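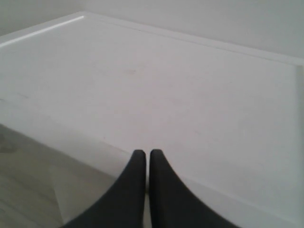
Is a white table a silly thing to buy if you're going to use it every day?
Only if you can't live with marks. A white top shows tea, pencil, curry and the bottoms of saucepans, and some of it won't come off. I'd still buy one again tomorrow.

I've had mine for three years now and people keep asking me that question, usually while lifting up their mug to check underneath. My brother-in-law Adom Acheampong is the worst for it. He's got a dark oak thing that came from his parents, weighs as much as a small car, and he thinks anything pale belongs in a dentist's. We've had this argument so many times that I thought I'd write my side down and send him the link.

Marks first, as that's what everybody worries about. A white table gets them, of course it does. You get the big obvious ones that you wipe up there and then, and you get the faint brownish sort that you only notice when the light's coming in low, and then you can't stop looking at it (for a day or two, anyway). I used to go after those with bicarb and a toothbrush. I once spent £31 on a set of special creams from a shop in Carside and all I got was a shiny patch, which bothered me far more than the stain had!

Adom says his table never marks. It does! He just can't see it. Wipe a white cloth over that oak after Sunday lunch, sorry, after any lunch, and have a look at the cloth. I like being able to see where the jam went. I've got two children, the jam goes everywhere, and on dark wood I used to find it with my sleeve.

Then there's the light. Our kitchen faces north and in January it's gloomy by three. When we swapped the old brown table for the white one the whole room felt as if someone had put another lamp in, and the walls looked cleaner too, which they weren't. I do my sewing there, and pins and dark thread show up a treat. White thread is hopeless, I'll give him that one, and I've started putting a tea towel down.

What I can't be doing with is the covering-up. My neighbour bought a lovely white table and then bought a wipe-clean cloth with lemons on it, and a runner for the cloth, and mats for the runner. I haven't seen the table itself since the day it was delivered. If you want lemons, have lemons, but you could have put them on a cheap door and two trestles.

So mine stays bare, stains and all. Warm water, a drop of washing-up liquid, a soft cloth, and a dry one after if I can find one. Adom, you can bring your own coaster.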